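Plomov opens its lonely hearts evening to the over-60s

28 January 2002

A dating evening in Plomov which until now was only for people under 40 will get a second date each month for those over 60. The first one is planned for April at the Abou Jaoude café, behind the old post office.

The evenings are arranged by Idun Sandberg and Mekdes Nigatu, who met each other through a newspaper advertisement for a flat. They began in the spring of 2000 with 16 guests, and for the last evening before Christmas they sold 174 tickets. During the autumn they received many letters from older readers of the local paper who asked why they could not come.

"One man wrote to us four times," says Ms Sandberg. "He is a widower and he does not like computers. He wanted to sit at a table with a person and drink coffee, and he asked if this was so difficult to organise."

The guests sit in pairs and talk for seven minutes, then a bell rings and one side moves to the next chair. For the older group the talks will be longer, 12 minutes, and there will be no music. At the end everybody writes down on a card whom they would like to meet again. If two cards agree, both people get a telephone call the next day.

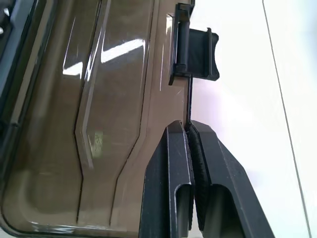
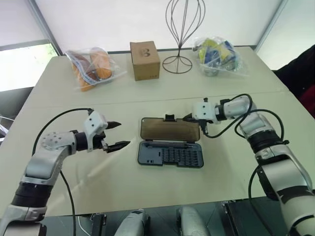
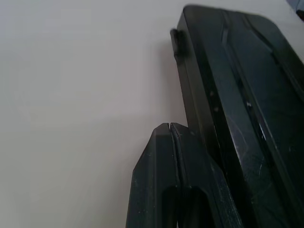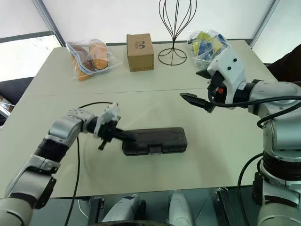 Close views of a tinted panel and a dark gripper finger (first and third); robot arms at a table (second and fourth).

Ingvild Nyberg, a retired teacher, has already put her name on the list. She was married for 31 years and has lived alone since her divorce. Her daughter gave her a subscription to Isow, a telephone line for singles, but she stopped it after two weeks.

"I listened to the messages and all the men sounded as if they were reading," she says. "I would like to see how a person laughs. Perhaps I will not find a husband, and I am not sure that I want one – but I have bought a new blouse."

Places are limited to 50, with the same number of women and men. This can become a problem, as the list for women is filling much faster. Men who wish to take part are asked to register early. The ticket includes coffee and a sandwich and can be bought at the café or at the Hasix bookshop.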